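Wukum dye-sorting cell: frequently asked questions about the July stoppage

What went wrong?
In July the left arm closed on a bottle that the right arm hadn't let go of. Both kept pulling for longer than they should have. The cap came off, dye went over the table, and Kimutai Masanja hit the stop button. The arms did not stop themselves, whatever the first summary said.

Was it a freak event?
I doubt it. Rizwan Pirzada went back through 329 logged handovers and found 20 where both grippers reported a firm hold past the time limit. None of those raised an alarm. They were filed as "completed with delay," a label I would like to see retired.

What does the cell handle?
Small dropper bottles of liquid dye, put out on the table with uneven gaps. They come in different sizes with different caps, and some caps are pointed.
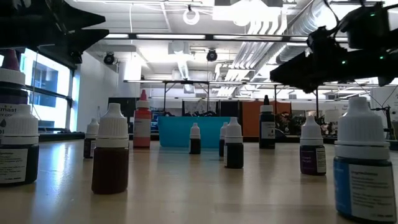

Dye bottles on the table, with both arms overhead.

Did Mollano supply a fix?
They supplied a software update and a letter. The update shortens the time limit. It does nothing for a gripper that reads its own force wrong, and the letter doesn't mention that. Jhosep Londoño has asked twice for the test results behind it. We have a one-page chart with no units.

Isn't the camera at the gripper supposed to catch this?
So we were told. It does fine with a bottle standing still. A bottle carried by the other arm is another matter, as it can smear into a streak just when the software needs to find its edges.

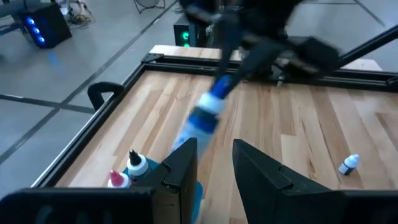
Qureshi Building | Robot Safety Group

Can the cell be trusted near people?
Not on current evidence. The arms are slow and the bottles are light, and I keep hearing that as if it settled the question. A stop that depends on somebody watching is a weak stop. Until the force readings have been checked separately, keep your hands off the table while the arms are powered.

Who decides when it goes back to normal running?
Eluned Foulkes signs it off. She wants 500 handovers in a row with no double hold. We had reached 58 when the count went back to zero.
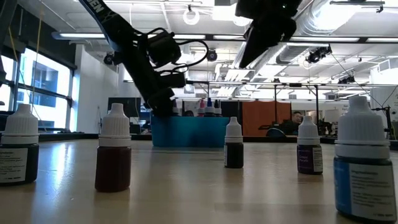 That reset was argued over. Usman Bugti thought a double hold lasting under a second shouldn't count. I think it should, given that the July one also looked minor in its first second.

Does this affect the Tulus cell?
It has the same grippers and older software. We have been assured it is fine. Please report any slow release there anyway.

Recent items
Cleaning up dye spills
Resetting the Tulus cell after a stop
How to report a slow release
Gripper force checks: what we still don't know
Notes from the July review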